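Plorora cable-tidying cell
Equipment and methods page, kept by Kausar Satti

Skip to: What you get | How it works | Results so far | Fitting it in your own lab | Questions people send me

I've been looking after Plorora since it was a sketch on Callum Chisholm's whiteboard, so I'm not a neutral party, but I do think it's the nicest bit of kit we've put out at Rosard. It's a two-armed work cell for studying how robots cope with cables. Power strips, adapters, chargers, all the stuff that lives behind your desk and ties itself in knots when you turn your back!

What you get

The cell comes as a bench with both arms bolted to the front rail, panels round the back and sides, a cross rail for hanging baskets from, and a small camera at the wrist. You also get Dhanial, the recording software, which saves the pictures and the arm positions together so you don't spend your weekends lining up timestamps (I have done this, and I'd rather wash the dog). The trained model is called Bino and it's a separate download, free to universities.

How it works

The method is pretty simple to describe. A person drives both arms through the job by hand, over and over, with the objects put down differently each time. Bino learns from those runs. What's new is the bit we call the pause step. Before either gripper closes on anything, the model has to guess which item each end of the cable belongs to, and if it isn't sure it looks again from the wrist before it moves. Older versions just grabbed the nearest bit of white flex and hoped, and you can imagine how that went with a power strip on the other end.

The job itself is to pick up the items on the bench, work out which leads go with what, and put the lot away in the hanging baskets without dragging anything else along. The second arm mostly looks after the slack – I was against this at first, and Callum was right, and I've told him so once.

We train with the patterned panels in. Plain grey ones gave us tidier numbers at the start, but the model fell to bits as soon as we moved it to a different room, so we went for big busy flowers and have stuck with them. White cable over a white-outlined petal is a properly hard thing to see.

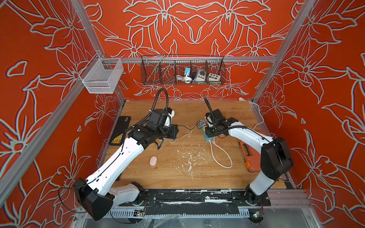
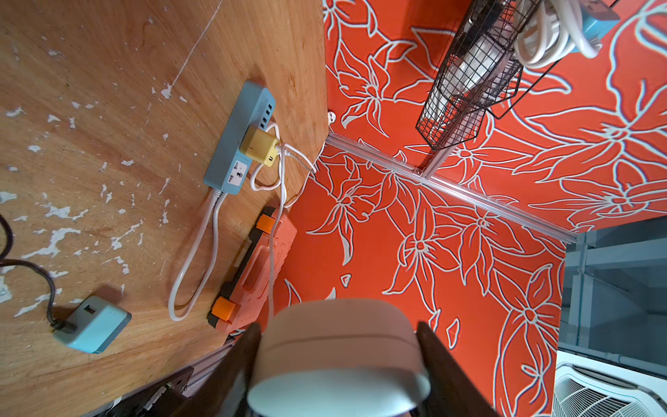

Plorora with a cable job on the bench: power strip, white leads and the floral panels.

Results so far

The current Bino was trained on 3,227 hand-driven runs. We started with 2,091, all with the plain panels, and then added the rest once the flowers went in. I'd love to say every extra run helped, but a good chunk of the later ones were short and a bit samey, and I think we could have got the same result with fewer, better ones.

For the test we set up 37 layouts that the model had never met and let it have one go at each. It failed on 6 of them. Four of those were the same mistake: it let go of the power strip while the other gripper still had hold of the lead, and the whole thing swung. The other two were just odd. In one it put an adapter away beautifully and then took it out again.

With the pause step switched off it was clearly worse, mostly on layouts where two leads crossed. On the easy ones there wasn't much in it, and the pause does make every run slower. If your cables never cross you may as well leave it off.

What it can't do yet is unplug things. It'll carry a strip with an adapter still in it quite happily, but pulling a plug out of a socket takes more grip than we like to use, and I'm not going to promise a date.

Fitting it in your own lab

You'll want a solid floor and enough room to get round both sides. The panels lift out, so you can swap the pattern in a few minutes. Bring your own clutter, too. The model does better when you add a few dozen runs with the things you really own, even if they look much like ours.

Do expect the tabletop to get scruffy. Ours is covered in little white flecks and Bino doesn't mind a bit.

Questions people send me

Can I run it with one arm? You can, but the slack handling goes, and that's most of the fun.

Does it work with black cables? Less well. We have far fewer runs with dark leads, and we're recording more in February.

Can I have the runs as well as the model? Yes, ask for the Dhanial archive and say which version of the panels you want.

Is the hanging basket layout fixed? Nope, move them wherever you like along the rail, then do the short calibration again before you record.

Page last updated Thu 9 January. Orders and loans go through Callum, anything about the method comes to me.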